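Tremon Opens Timed-Entry System for Indoor Ride Hall

Posted in June by Boyang Cheng, Tremon Park Communications
14 shares | 3 comments

TREMON – Tremon Park has introduced timed entry for all attractions in its indoor ride hall. The system, supplied by queue-management firm Uvemix, replaces the standby lines used in the hall until the end of last season.
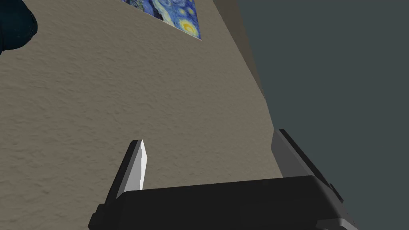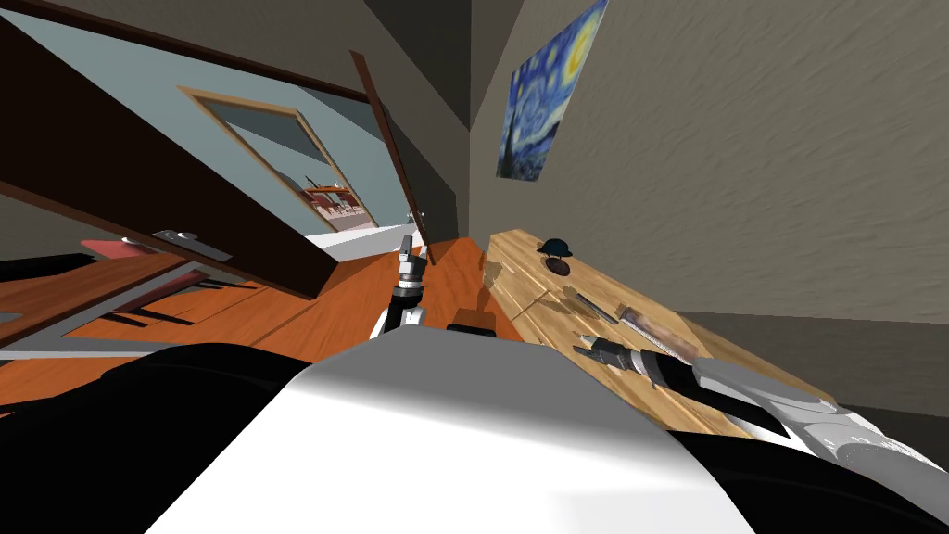
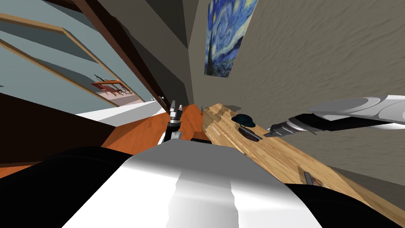

How the system works

Guests receive a return window when they scan their park ticket at a hall kiosk or in the Tremon app. Each window is 20 minutes long. A guest may hold one window at a time and may request another after boarding or after the current window has expired. Groups are linked at the first scan and are assigned the same window.

The system covers 11 attractions, including the Gullex dark ride and the Tan family coaster. Capacity is recalculated every five minutes from dispatch data sent by each ride's control console. When a ride stops for a technical fault, new windows are suspended and windows already issued remain valid until closing time.

"The previous line for Gullex extended into the main walkway on most afternoons," said Zhiqiang Qin, director of ride operations at Tremon Park. "Timed entry lets us hold the indoor line to the length the building was designed for. Ride capacity per hour is unchanged."

Timed entry is included in standard admission. The park does not sell priority windows. Guests without a smartphone can use the kiosks, which print a paper slip showing the ride name and return time.

Accessibility and rider swap

Guests registered with the accessibility desk receive a return window with no expiration on the day of issue. Rider swap remains available on rides with a height requirement. The waiting adult is given a separate slip at the boarding platform and does not need to scan again.

Operating hours

Kiosks open at 9:30 a.m., ahead of the first dispatch at 10:00 a.m. The last windows are issued one hour before the hall closes. Outdoor attractions continue to operate with standby lines, and single-rider lines are not affected.

Season pass holders should update the Tremon app before their next visit – earlier versions do not display return windows. Printed passes can be scanned at any kiosk without an update.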